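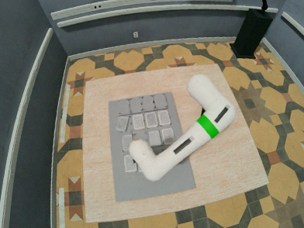 How to oil a wooden table top
Written by Hanne Hallgrímsson

Before the oil, sand the wood with paper number 120 and after it number 180. Go always along the grain. Wipe the dust with a dry cloth.
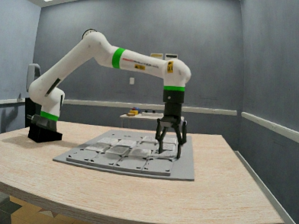

Pour a little oil in the middle and spread it with a cotton rag. Thin coats are better than one thick coat. Wait 90 minutes, then wipe off what the wood did not drink.

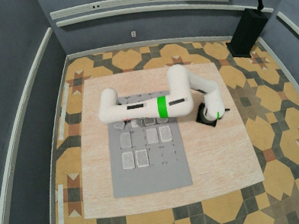

The second coat goes on next day. In December I give it two days, my room is cold. Lay the used rags flat outside to dry, they can catch fire in a pile.

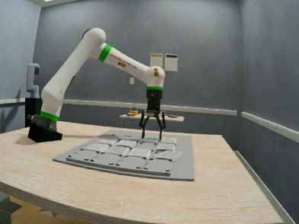

Light wood-grain table with a gray board on it.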